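Search this site
Enter keywords
Go

About Dirko

Print this page | E-mail this page

Dirko writes control and planning software for robot arms that share a workspace. We started in January with one customer and a planner that could handle a single arm. We are now a team of 10, and most of what we ship is for cells where two or more arms have to reach into the same area without stopping to wait for each other.

Our main product is Prindora, a motion planner. It takes a goal for each arm, checks the paths against each other and against the fixed parts of the cell, and sends out timed trajectories. If one arm falls behind, Prindora replans the others from where they are. A replan on our test cell takes 304 milliseconds. We would like it to be shorter, and that is the main job for the next release.

Stasiv is the perception side. It reads the wrist cameras and keeps a shared model of what is on the table. Cables and plugs are the parts we spend the most time on. They bend, they cross over each other, and one arm often blocks another arm's view of them.

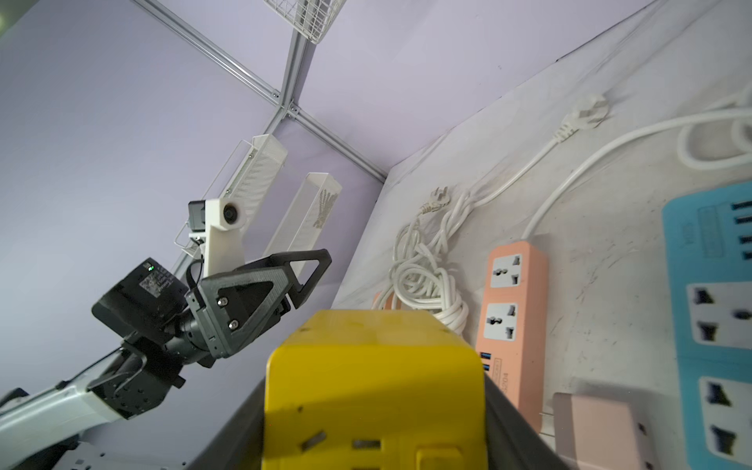

Each camera has its own calibration file, and Stasiv compares it with the arm's joint readings at startup. If the two disagree by more than 2 millimeters, the cell will not run until someone recalibrates. Customers have asked us to make that limit adjustable. It is adjustable in version 3, with a log entry each time it is changed.

Ferine is our set of tools for recording and replay. It stores joint data, gripper commands and camera streams on one clock, so an engineer can step through a failed grasp at a desk. We built it for ourselves and now include it with every license.

We don't sell arms or grippers. We work with the hardware a customer already has, and we write the driver if there isn't one.

Support questions are answered by the engineers who wrote the code. Please send a Ferine log with your message if you have one.

Page last updated 4/23/19

Print this page | E-mail this page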